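Trakix Chores: Mugs and Racks
README for the tabletop set, October release
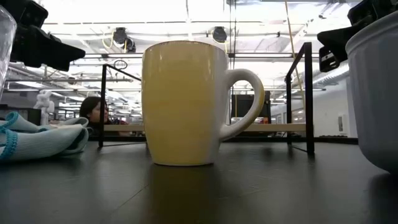

Household Manipulation Group, Prakell

Can a machine put away the dishes yet? Sort of, sometimes, and it's getting more exciting every month! This set is our attempt to give that question a better answer than a highlight reel does. It covers the small jobs that come after washing up: picking up a mug, finding a free place for it on a rack, moving a bowl out of the way, folding or shifting a towel. All of it is done with two arms at a table, in the same busy lab where the rest of us work.

What's in it

There are 43 tasks, each written as one plain sentence ("put the mug on the shelf", "move the bowl away from the rack"). Each task has 40 recorded attempts. Failures are included and labeled, and we'd love for people to look at them first, before the clean runs. A mug that gets nudged along the table teaches you a lot about where your grasp planner thinks the handle is.

Every attempt comes with:
- video from the fixed camera
- joint positions and gripper opening for both arms
- the task sentence
- a result label: done, partly done, failed, or stopped by the operator
- a free-text note, when the operator felt like leaving one (the notes are great, please read them)

Why mugs are still hard

The cream-yellow mug is the one we keep coming back to. It's glazed, it narrows toward the base, and the handle is a big open loop you can see right through to the background. People grab a mug like that without a thought. Our arms have to choose between the body and the handle, and the choice depends on what comes next. If the mug is going onto a shelf board between two rack legs, a handle grasp can leave the wrist with no room to get in.

Then there's the tabletop. It's dark and glossy and it throws back a long pale reflection of the mug, and early depth models loved to treat that reflection as more mug. We thought about covering the table with a mat and decided to leave it alone. Kitchens have shiny counters! The bright ceiling lights stay on for the same reason, highlights and all.

The wire rack is made of thin black rods, and thin black rods are close to the worst thing you can hand to a depth sensor. Collision checks that pass in simulation will clip a rod on the real table. If your method handles the rack well, write to us, we want to see it.

How far along are things?

Single pick-and-place with a mug it has seen before: pretty good, and a real joy to watch. Same mug turned so the handle points away: noticeably worse. Ribbed bowls are fine from the rim and poor from the side. Cloth is still cloth. The towel tasks have the lowest success rate in the whole set, and the towel is only supposed to end up folded somewhere on the left.

Using both arms together is where we see the most promise. Handing a mug from one gripper to the other shows up in 4 of the tasks and it works more often than we expected when we planned them. Putting away a full rack from start to finish, without a person stepping in, is not there yet.

Splits

Train and test are split by task. Please don't reshuffle by attempt, your numbers will look wonderful and mean very little. There are 2 test groups: Mirton, with known objects in new positions, and Saliba, with objects that never show up in training. Report them separately.

Known issues

- Gripper opening is logged slightly late on the left arm. A correction script is in the tools folder.
- People and other equipment show up in the background of many recordings. Crop if your model gets distracted; ours did.
- "Partly done" was used loosely in the first batch. Labels there were rechecked on 23rd September, and the old ones are kept in a separate column.
- Some task sentences say "cup" and mean the mug. We left the wording as the operators typed it.

Questions and fixes

Open an issue with the task name and the attempt number. Jad Rizk looks after the labels and is happy to argue about what counts as "done". New tasks are welcome too, especially dull ones. Wiping down a table would be a lovely place to start.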